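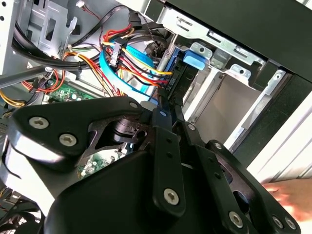

Ross Yule got his first desktop tower out of an office clearance, and he still talks about it like other people talk about a first car. "It was huge, it was loud, and I could get both hands inside it," he says. "That was the whole appeal!"

These days he runs Nisbet, a repair bench that takes in old computers, sorts out what can be saved and passes the good ones along. Last year 393 machines went back out the door. Yule says most of them needed very little (a cleaning, a new drive, a cable pushed back where it belonged).

Cables are his favorite subject. "People open the side panel, see that big tangle and shut it again," he says. "Give it ten minutes! Follow one cable from end to end, then do the next one. Red, yellow, orange, black, it all goes somewhere, and once you've traced it you're not scared of it anymore."

Drives come a close second. He loves a caddy, the plastic carrier that lets a hard disk slide into its bay, and he'll happily go on about a good latch for as long as you let him.

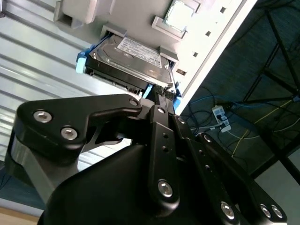

"You feel it along the rails first," he says. "If it's going in crooked, stop, back it out and start over. I've seen people lean on a drive with their whole arm, and I want to cry."

Every drive gets a label check and a long test before it's used again, and Yule writes the results in a notebook that is now 300 pages deep. Small drives, even the 80-gigabyte ones, go into a drawer for the Friday beginners' class, where people can practice fitting and removing them all evening.

In August he wants to add a second bench. "I've got the table," he says. "I just have to move the monitors off it."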